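Erzsébet Takács
@etakacs
Robot cell practice, textile handling, standards. Posts are my own.

Thread. We have rewritten the handling rules for the laundry task at Tideck. Several people asked for them after the February call, so I am posting the parts that apply outside our building. 1/

Scope first. One arm, parallel gripper, soft goods on a hanger with clips. An operator within reach of the arm during set-up and outside the marked line during a run. If your operator shares the space during motion you need a different document and a proper risk assessment to go with it. 2/

Terms. A "run" starts when the operator releases the hold and ends when the arm is back at its rest pose. A "grasp" is any closing of the fingers on fabric, whether or not the item is lifted. Old logs used both words loosely and they can't be compared with the new ones. 3/

Rule 1. Check the finger pads before each session. Look for lifted edges, lint build-up and anything hard stuck in the surface. A pad with a lifted edge is replaced. Gluing it back down is not permitted, however good the glue. 4/

Rule 2. The force limit is set per item class, in the controller, by a named person. Fine knits and socks share a class. Towels do not go in it. If the class is missing from the table, the item does not go on the hanger. 5/

The old rule said "use an appropriate force". Fustevik's integrator read that as the default value. Our night shift read it as whatever was in there from the day before. Both readings were fair, so the sentence had to go. 6/

Rule 3. Approach from below the clip. The fingers close on the body of the item and stay clear of the clip jaws, the clip arms and the wire. Contact with a clip ends the run and is logged as a contact, including when the item comes off cleanly afterwards. 7/

Rule 4. One item per grasp. Hanging items overlap, and a finger will gather the neighbour if the approach is too deep. Set the approach depth on the nearest item and leave it there until that item is off. 8/

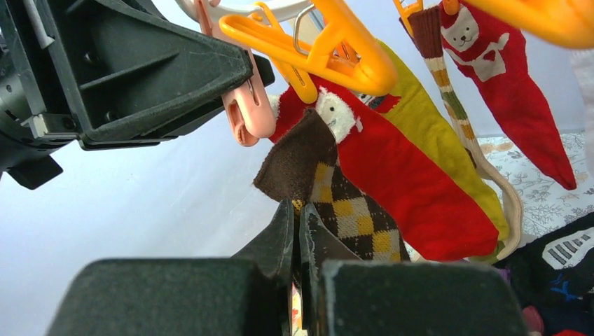
Depth is the setting people change most and record least. It now has its own line on the sheet. Write the value before the run. If you change it, stop, write the new value, start a new run number. 9/

Rule 5. Mixed loads are allowed and encouraged. Patterned, plain, striped, dark, light. A hanger of identical white socks tells you how the system copes with identical white socks. Drorneo's acceptance sheet permits a uniform load and I think that is a mistake. I have told them so. 10/

Rule 6. No reaching in to straighten an item while the arm is powered and free to move. Put it on hold, confirm the hold light, then reach. If the hold light is out, treat the arm as live. 11/

Those are the 6 rules. They fit on one side of A4 with the signature box. The previous version ran to 2 sheets plus an annex, and the annex was the only place that mentioned the hold light. 12/

Now the logging, where most of the arguments were. Each grasp gets one outcome code: released clean, released with neighbour, slipped, clip contact, stopped by operator. Free text goes in a separate column and is never used instead of a code. 13/

"Stopped by operator" is not a failure code. We had to put that in bold. As long as a stop counted against the figures, people waited a second longer than they should have before pressing. 14/

The trial set under the new sheet was 88 grasps. 2 were thrown out for missing depth values. I'm not publishing a success rate from it. The trial was there to test the form, and the item mix was not controlled well enough for anything else. 15/

What the trial did show: the codes for "slipped" and "released with neighbour" get confused when the neighbour drops straight back. We now define the neighbour as moved if its clip end shifts along the wire or comes out of the clip. Swinging alone does not count. 16/

Question from the call: does the camera view count as evidence for a code? Yes, if the clip and the item are both in view at closing. If the fingers hide the clip, the operator's note stands. Keep the two sources in separate columns. 17/

Question from Ruchti: can the force table be shared between cells? Only between cells with the same pad material and the same finger geometry. Otherwise measure again. Copying the table across and adding a margin is how we ended up with stretched cuffs. 18/

On references. We cite the general robot safety standards for the hold function, the stop function and the marked line. They have little to say about socks. The handling rules are house rules and are labelled as such on the sheet. Please don't quote them to an auditor as anything else. 19/

Version control, briefly. The sheet has a revision letter in the footer. Printed copies without a letter get binned. The master is read-only, and changes go in by request with a reason and the run numbers that prompted it. 20/

Still open: wet items. The present rules assume everything on the hanger is dry. Added weight changes the force class and probably the approach as well, and drips near the wrist connector are a separate problem. Do not extend the table to wet items by guesswork. 21/

Also open: straps, ribbons and anything long that trails. Rule 4 covers them badly. A trailing end can be under the item you are gripping without touching it at the point of grasp. Draft wording is "clear or secure trailing ends before release of hold". I don't like "secure". Suggestions welcome. 22/

Pad replacement interval: I have no number to give you. Inspect each session and replace on condition. If your supplier quotes an interval in hours, ask which fabric it was measured on. 23/

Revision C goes on the shared drive on Thursday. Comments on the wording to me, please, with the rule number in the subject line. Comments on the force table go to whoever signed yours. 24/24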